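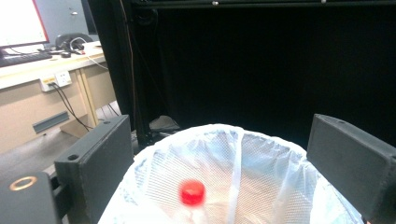
Dec 24, 2023
by Athina Karamanlidis

Filed under: Office, Small Things

We changed how we deal with bottles and trash at work this month, and since people have asked me what the rule is now, I am writing it down.

The old setup was one big bin by the door of the main room. It took a 90 liter bag and it was emptied when it was full, and by then it smelled. People left their water bottles on the desks because the bin was a walk away. On one evening in December I picked up 11 bottles, most of them with a few mouthfuls of water left in them. I don't mind doing that once.

So the big bin is gone and we have small mesh wastebaskets now. I ordered them from Flillden. They are plain round ones, metal mesh, dark gray, and they weigh very little, so you can put one up on a table while you clear it and then put it back on the floor. I like mesh because you can see from the outside if there is something in it. The drawback is that mesh holds nothing wet, so each one needs a bag, always.

The bags took longer to sort out than the baskets. The first roll was from Ortner and the bags were too short. They slid down inside as soon as anything heavy went in. The Eto ones are longer and fold over the rim with a good bit hanging down the outside, and they stay put. They are thin, but for paper and caps that is fine. A box holds 546, which should last us well into the year after next.

What goes where:

Water left in a bottle goes in the sink or the plants. Bottles go back to the crate in the kitchen. Caps can stay on the bottle. If you have lost the bottle and only have the cap, put the cap in the wastebasket.

A cap alone in a bag is not a reason to change the bag. I used to tie up any bag that had something in it at the end of the day, and we went through a lot of plastic that way. Now I look in, and if it is only dry stuff I leave it.

Food does not go in the small baskets at all - take it to the kitchen.

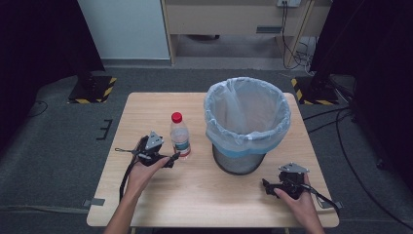 Roswitha Kofler thinks the caps should come off before the bottles go in the crate, as a bottle with the cap screwed on won't crush flat and the crate fills up in no time. She would rather have a jar for the caps next to the sink. I have no objection to a jar. Until there is one, leave them on.

The spare bags are on the shelf under the printer paper, next to the Rerkitov wipes. If you take the last one from the open roll, start the next one and leave it at the front.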